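December, 1115. Second block of the bedroom set at Kadcombe. Running total at the start of the block was 408 episodes, target 20 more before the break. The wrist stream dropped twice yesterday, so I swapped the cable and let the recorder idle for 16 minutes before teleoperating anything. No gaps in the timestamps. Checked the wrist view against the dresser and mirror to see that exposure held with the window in the glass. 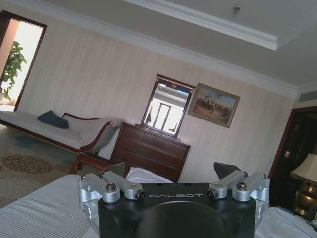
Hatice reckoned the idle test proved very little, as the drops had only ever come with the arms moving, and she wanted the failed episodes kept with a label instead of deleted. Agreed on both points. Added a "dropout" field to the Jellberg sheet and restored yesterday's two.

Moved on to garments on the bed. Start condition for the sleeveless shirt: flat, neckline towards the head of the bed, duvet left rumpled. Dwayne asked for more variation in the duvet than in the shirt, and the instruction text is to stay the same throughout.

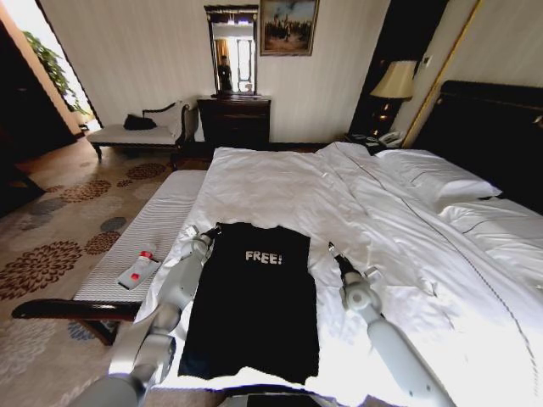
Black "FREE!" shirt laid flat, both grippers near the shoulders.

Left to do: recheck the clock offset between head and wrist, send the sheet to Tamsin.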